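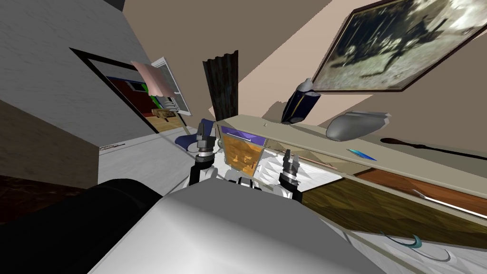

Head view, Brumcombe room. Box between the two hands, right fingers open.

August 27, 2024

Gripper and controller comparison, first proper go. I've been promising this since June, so no more fiddling with lights and textures, just get the numbers down and see whether the short fingers are worth keeping.

For anyone reading this cold: Brumcombe is the furnished simulated room with the long beige counter, Sumex is our name for the stiff finger settings (high grip force, hard contact, quick close), Uneo is the soft set (lower force, slower close, a bit of give when the pads touch). MacDonald is the arm controller branch with the smoothed wrist. The plain controller is whatever is on the main branch today. So four combinations, and I wanted the same reaches run through all of them with both arms.

Started with the wood-coloured box with the purple along the top. It's big and square and I thought it would be the easy one. Plain controller with Sumex first. The approach is fine, quick even, and then the fingers shut on the corner of the box with such enthusiasm that it shoves round a quarter turn before the other hand gets there. You could call that a grasp if you were feeling generous (I wasn't). Did it again with the approach moved in a bit and it behaved, but I don't want to be moving the approach in by hand for every object.

Plain with Uneo is much nicer to watch. The fingers come in slowly, one touches, waits for the other, and the box stays put. The trouble is the lift. Take the box up gently and it's all right, take it up at normal speed and it starts sliding down through the pads. I tried putting the friction up and then took it out again, because last time we did that everything in the room stuck to everything else and we had a month of results we couldn't use.

Then MacDonald, which is really what I wanted to see. The smoothing on the wrist makes a huge difference at the end of a reach! On the plain branch the wrist does a little wag as it settles, and if you are coming at something thin that wag is enough to knock it. With MacDonald the wag is gone. It does arrive late though. I measured the settling delay in control steps: 32 on MacDonald before it's happy to close. I didn't note the plain figure properly so I need to rerun that one, silly of me.

Wrist cameras next. I'd moved them closer in along the wrist because the old mounting showed the back of the hand and not a lot of use. The new one does get both fingers in, which was the whole idea, but the body of the gripper takes a big bite out of the view.

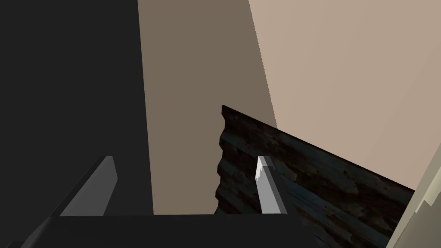

Wrist camera, new mounting. Both fingers in view with a clear gap between, dark wood behind the right one.

I like the gap. I can see straight between the fingers, and for lining up on a narrow thing that's most of what I need. What I don't like is how differently the two fingers come out: the left is mid grey and the right is nearly white up at the tip. The fingertip finder uses one brightness threshold for both, so it's either happy with the right finger and vague about the left or the other way about. I had a poke at it and set a threshold for each side, and then the arm turned and of course they need to be different again. Should be done on edges, I think. Or just use the joint readings, which we have anyway, and stop asking the camera where our own fingers are.

Also noticed that dark wood is a rotten background for a dark gripper. The pale finger stands out beautifully against it and the black housing just melts away. The segmentation had no end of bother deciding where the hand stopped. Against the beige wall it's fine. If somebody wants a hard test for the hand mask, park the wrist in front of the planks and off you go.

Had a cup of tea and thought about the field of view. There are two ways to go: wider lens where it is, or the same lens pulled back and out to the side. Wider is a one-line change so I did that first. 70 degrees gives a decent look at the fingers and a little of what's past them. Going wider gets you more room and more housing together, which is a poor trade. Pulling it back and out is better on paper but then the mount sticks out and clips the counter on low reaches, and I got fed up with watching it do that.

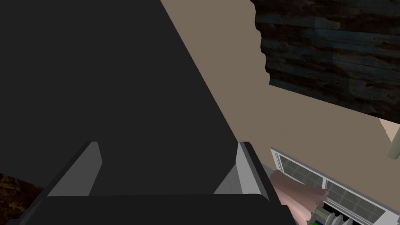 So I've left the lens alone for now and gone for a small outward turn of the mount instead. It costs us a bit of the near finger at full open and I can live with that. The one thing to watch is the hand mask again, since it was drawn for the old mounting and needs redoing for the new one. I'll do it when the mounting has stopped changing, which I'd like to be this week.

Depth from the wrist is still noisy very near the fingers. Anything closer than the tips comes back as rubbish, so I'm masking that off and not worrying. The head camera can do the coarse bit and the wrist can take over for the last stretch. The handover between the two is a bit jumpy on the plain controller and smooth on MacDonald, another point to MacDonald, though I suspect it's only hiding the jump and the two cameras still disagree by a little. Worth checking the calibration before anyone gets excited.

Back to the counter for the small stuff. This is where I expected Uneo to win and it more or less did. There's a narrow blue thing at the back and it's a pig. The stiff fingers squirt it away like a wet bar of soap if the pads aren't dead parallel. The soft ones forgive you a good bit of angle. I ran the reach with the left arm only, coming over the front of the counter, and limited the closing force to up to 40 per cent of what Sumex normally uses. At the top of that it was still pinching one side before the other. Lower down it held, slowly.

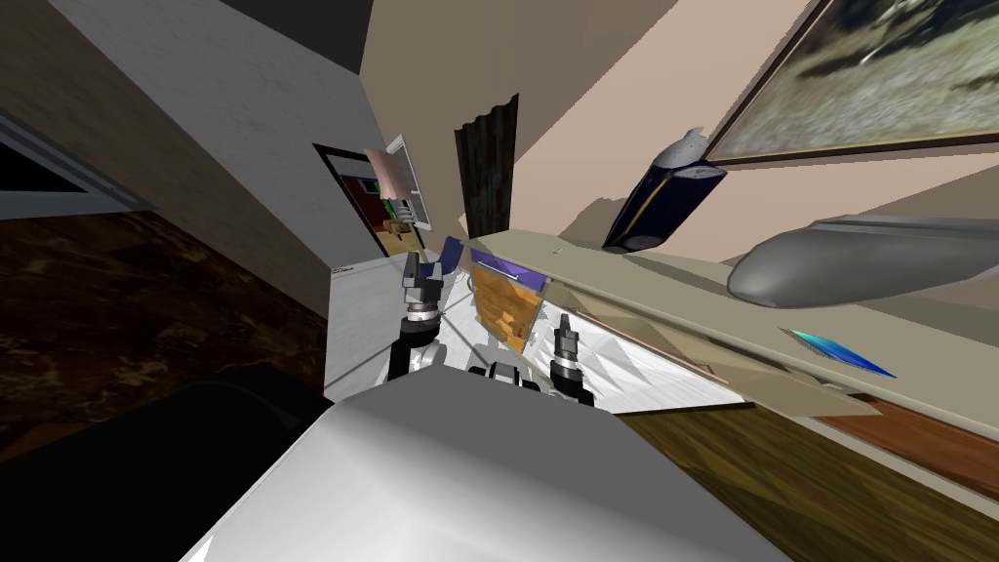
Head view again, left hand pointing towards the small blue item at the back of the counter, right hand lower down.

The other thing I wanted from the head view was to see how much of the counter the robot hides with its own body. Quite a bit of the bottom of the picture is just white shell. That's fine while the work is up on the counter, but for anything low down in front of us the planner is working half blind. I'd been blaming the planner for dropping targets near the front of the cabinet and I owe it an apology. Might try a second camera position higher up, or let the head nod a little before a low reach. The nod is cheaper.

The navy thing with the gold stripes and the pale cap is a better test object than I thought. It's tall enough for a side grasp and the shape doesn't let you get away with sloppy alignment. Uneo with MacDonald got hold of it cleanly from the side. Sumex with MacDonald did as well, and faster, so for things with a proper body to them I can't really claim the soft fingers are better. The big grey one further along I skipped, too wide for the short fingers whichever settings you use, and I didn't feel like writing a two-handed grasp at that point in the afternoon.

Log for the whole session came to 1,332 reaches once I'd let the batch run through, all four combinations, both arms. I haven't gone through the lot. The sorting script falls over on the ones where the box ends up on its side, because it reads the wrong face as the top, so the success column is not to be trusted until that's fixed. Please don't quote anything from it yet. What I've written here is from watching replays and from the ones I ran by hand.

Where I've got to, for what it's worth:

MacDonald stays on. The late arrival is annoying but I'd rather wait than chase things along a counter.

Uneo for small and thin, Sumex for anything with a bit of bulk. Switching between them in the middle of a run works but you have to let the fingers open fully first, otherwise the new force limit comes in while the pads are still loaded and the hand twitches. Found that out with the box held up in the air. Down it went.

Short fingers can stay for now. I'd still like to try the long ones on the grey object before we decide for good.

To do: rerun the settling delay on the plain branch and write it down this time. Redo the hand mask for the new wrist mounting. Swap the fingertip finder over to joint readings. Fix the sorting script. Try the nod on low reaches with the right arm first, it has the easier path round the front. And check the calibration between head and wrist before the next batch goes off.

Settings for today are saved under the Brumcombe folder, one file per combination. I've left the wrist mount numbers in the MacDonald ones only, so if you start from the plain branch you'll get the old view with the back of the hand in it. Copy them across if you need them.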